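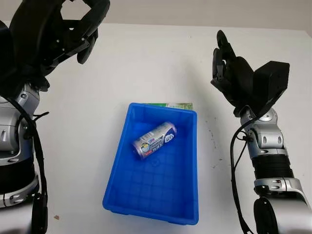

Hilo largo sobre bandejas, que llevo semanas prometiéndolo y en agosto por fin tengo las tardes libres para escribir como a mí me gusta, o sea, enrollándome. Voy a hablar de cómo ordeno las cosas pequeñas de casa, que es lo que más me preguntáis por privado. Mi método (si es que se puede llamar método) consiste en poner una bandeja azul de plástico en una mesa blanca y meter dentro lo que todavía no tiene sitio. Una lata de bebida tumbada en el fondo, por ejemplo. Una lata en la encimera se queda ahí hasta el otoño, pero en la bandeja la ves cada vez que pasas y acabas llevándola adonde toca.

Para quien acabe de llegar: soy Siwan Humphreys, vivo en un piso con muy pocos armarios y hace tiempo que le cogí cariño a esto de ordenar. No vendo cursos ni nada parecido. Cuento lo que hago y vosotros me contáis lo vuestro, que casi siempre es mejor.

Empecé con cestas de tela. Muy bonitas, quedaban de maravilla en la estantería, y a los dos meses tenían dentro migas, pelusas y un tíquet del supermercado que ya ni se leía. La tela se lo queda todo. El plástico lo pasas por el grifo, le das con el estropajo por el lado suave y a otra cosa.

Luego pasé por la fase de las cajas con tapa. Compré 4 de las Solter, apilables, y reconozco que cierran estupendamente. Cierran tan bien que lo que entraba no volvía a salir. En una encontré las pilas que había estado buscando toda la primavera (¡y ya había comprado otras!). Ahora guardan los adornos de Navidad, que para eso son perfectas.

Así que bandeja abierta, sin tapa, con paredes que se abran un poquito hacia fuera. Parece una manía mía, pero cuando la pared cae recta me cuesta sacar las cosas planas, sobre todo si tengo prisa o las manos con crema. Con la pared inclinada metes los dedos por el lado y ya está.

Y el borde, por favor, que sea grueso. Tuve una de borde finito que se me clavaba en las manos en cuanto la cargaba un poco. La usé para los semilleros del balcón y allí sigue, la pobre, llena de albahaca.
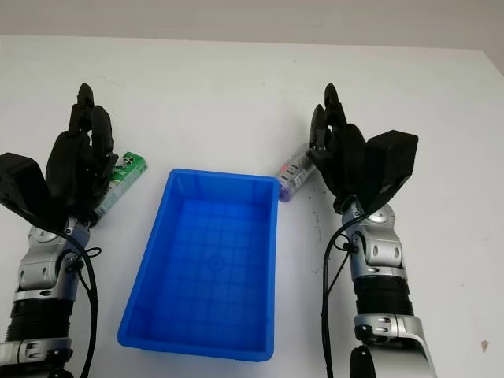

Bandeja vacía, fondo de cuadraditos y la cajita verde y blanca esperando turno.

Lo del fondo de cuadraditos merece su propio mensaje, porque me lo habéis discutido bastante. Hay gente que lo prefiere liso porque se limpia antes, y lo entiendo. A mí el relieve me gusta para las cosas menudas: horquillas, tapones, monedas, el clip que aparece en el bolsillo del abrigo. En un fondo liso se me van todas a la misma esquina en cuanto levanto la bandeja. Para limpiar la cuadrícula uso un cepillo de dientes viejo, y tardo lo que tarda en subir el café.

El color también tiene su historia. Yo era de blanco sobre blanco, todo clarito, todo muy de revista. Pues en una mesa blanca, una bandeja blanca desaparece, y con ella las ganas de vaciarla. Probé con una azul bien fuerte y me cambió la costumbre. La ves desde el pasillo. Mi madre dice que parece de pescadería y no le voy a quitar la razón, mamá, que sé que me lees.

Tengo tres reglas y las cumplo regular:

Lo que entra por la mañana sale antes de cenar.

Nada de papeles, que los papeles crían. Para eso tengo una carpeta de Orketier colgada detrás de la puerta, y aun así se me escapa alguno.

Si una cosa vuelve a la bandeja tres veces, es que le falta un sitio fijo, y hay que buscárselo esa misma tarde. Así descubrí que las tijeras de cocina no tenían cajón propio. ¡Años llevaba dejándolas encima del microondas!

Las cajitas y los paquetes pequeños son caso aparte. Los dejo fuera, pegados a la bandeja, hasta decidir si los abro o los guardo enteros. Ya, suena absurdo. Pero si los meto directamente dentro doy la tarea por terminada y ahí se quedan, y junto a la bandeja estorban lo justo para que me ocupe de ellos. Con el té me pasa mucho, que compro una caja nueva cuando todavía hay otra a medias.
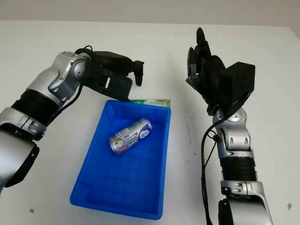 Con la mesa hago algo parecido. La despejo entera antes de empezar, paso un paño y pongo la bandeja en el centro, con sitio a los dos lados para ir apartando. Si la arrimo a una punta, la otra mitad se me llena de trastos en un santiamén. En el centro me obliga a tenerla presente, y a la hora de comer hay que quitarla sí o sí, con lo cual hay que vaciarla. Me hago trampas a mí misma y funcionan casi siempre.

Me preguntabais por las medidas. Medid primero el hueco donde vaya a dormir la bandeja, no la mesa. Yo lo hice al revés y compré una larguísima de Van der Linden que no entraba en ningún armario. Acabó en casa de mi hermana, debajo del fregadero, con los productos de limpieza, y está encantada con ella.

Otra duda que se repite: cuántas hacen falta. Yo tengo una para la mesa y otra en la entrada, para llaves y gafas. Una amiga tiene una por persona y les funciona muy bien, pero en su casa hay tres adolescentes y un perro que se come los calcetines, así que juega en otra liga.

Y para quien ordene cosas de botiquín o de costura, meted dentro un par de tarrinas pequeñas, de las de yogur, bien lavadas. Hay divisores preciosos de Trurkside, los he tenido en la mano en la tienda y casi caigo, pero las tarrinas ya las tenía en casa y si se rompe una no me llevo ningún disgusto.

Mañana por la tarde me pongo con el cajón de los cables, que me da una pereza tremenda. Si alguien ha encontrado la manera de guardar cargadores sin que se hagan un nudo, que me la deje en las respuestas, y si viene con foto mejor todavía.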